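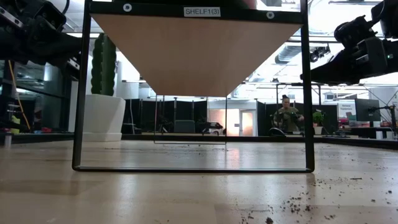

Week 4 starts with a complaint about inventory records: most of them describe what somebody wished were true. A label tells you what a spot is called, and students keep reading it as proof of what sits there. Take the black metal shelf with the printed tag SHELF1(3). Is that shelf one, third copy? Third level? Three slots? The tag doesn't say, and whoever printed it presumably knew. Ask two clerks and you may get two answers.

**Case: Pandier parts store**

- 1015 stock lines on the books, 107 checked by hand in August
- 16 mismatches, all blamed on "user error"
- The Jirnonix software report for the same month claimed almost 300 checks

I don't believe the 300. The report counts a check each time a record is opened, so looking twice at one bin scores two. Read the definitions page before you quote anybody's dashboard - the vendor's least of all.

**Location codes**

Meireles argues in the course reader that codes should carry meaning (aisle, bay, level). Fine until the aisle moves. Drarnaler uses plain serial numbers and a lookup table, and then the table goes stale. Neither camp has shown me an error rate I'd trust.

**For next class**

Bring one location code from a place you work or shop. Write down what you think it means, then ask the staff. Half a page, no diagrams.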